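Sestdale Equipment Services
Equipment Catalog - Automation - Tabletop Handling

Perkard Two-Arm Tabletop Workstation
Planning and Purchasing Information

Page revised 2019-03-20

The Perkard workstation is offered to offices, mailrooms, teaching departments and light assembly shops that wish to automate the handling of small desk items. It is supplied as a pair of arms with two-finger grippers, a wrist camera for each arm, a controller and a set of mounting plates. The table is not included. Purchasers are asked to read this page in full before requesting a quotation, as several costs fall outside the base price.

Suitable Work

The workstation is intended for items that a person would normally pick up with one hand. Staplers, staple strips, tape rolls, small trays and similar stationery are typical. Departments should list the items they expect to handle and submit that list with the request. Where an item is thin, glossy or very small, a handling trial should be arranged at the Jurley showroom before funds are committed.

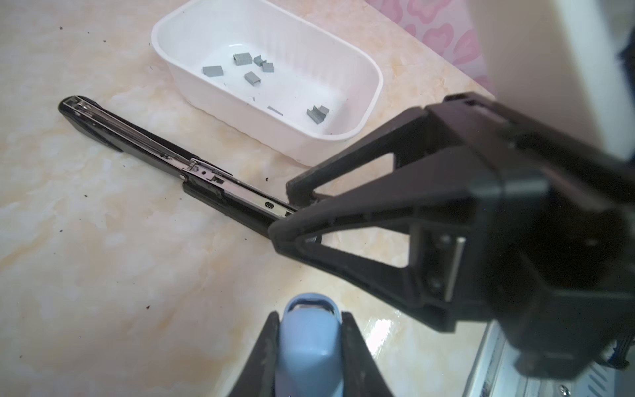

Stationery handling: long-reach stapler, light blue stapler and tray of staple strips.

Long tools need more open table than their weight suggests. A stapler with an extended base may be gripped near one end, and the other end must be free to swing without striking a tray or a second tool. Buyers who plan the layout around the footprint of the arms alone often find that the work area is too small.

Table and Mounting

The table should be level, rigid and at least 800 mm deep. Polished surfaces are acceptable but may reflect overhead light into the wrist cameras. A matte mat can be ordered as an accessory, or the purchaser may supply one. Clamped mounting is standard. Bolted mounting is available at extra cost and requires written approval from the building owner where the table is a fixed counter.

Gripper Fingers

The standard fingers are black molded plastic in an open triangular form, with a pad on the inner face. The open form gives a little under load, so that one finger set can hold both rounded and flat-sided items. Fingers and pads are treated as consumable parts and are not covered by the warranty on the arms. 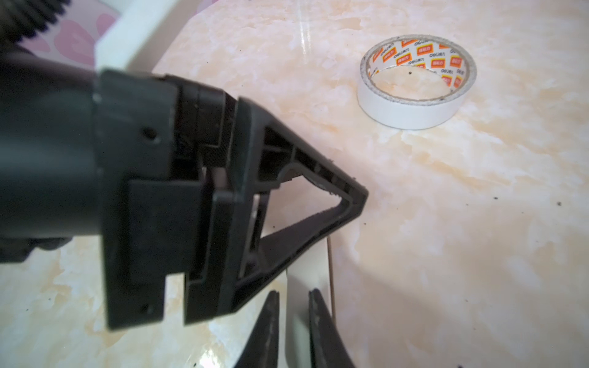

One spare set of fingers per arm should be included in the first order. Spare sets ordered later are shipped from the Gudeta warehouse and carry a separate freight charge. Pads should be inspected after every 100 hours of use and wiped with a dry cloth. Paper dust and adhesive residue shorten pad life, and departments that handle tape should set aside a larger amount for replacements.

Budget Items

The following should appear in any purchase request:

Base workstation, 2 arms with controller
Mounting plates, clamped or bolted
Spare finger sets, 2
Surface mat, if required
Operator training at Jurley or on site
Annual service visit
Freight and unpacking

Electrical work, network connections and furniture are the responsibility of the purchaser. Sestdale does not supply computers for use with the workstation - a list of suitable models is sent with each quotation.

Lead Time and Ordering

Orders are scheduled in the sequence in which signed purchase forms are received. Institutions that must spend within the calendar year should submit forms before the end of November. A quotation does not reserve a delivery slot. Changes to the mounting option after the form has been signed will result in a new delivery date.

Returns are accepted only for unopened accessories. Requests for quotations, trial bookings and copies of the service agreement should be directed to the Sestdale equipment desk, quoting the product name and the delivery address.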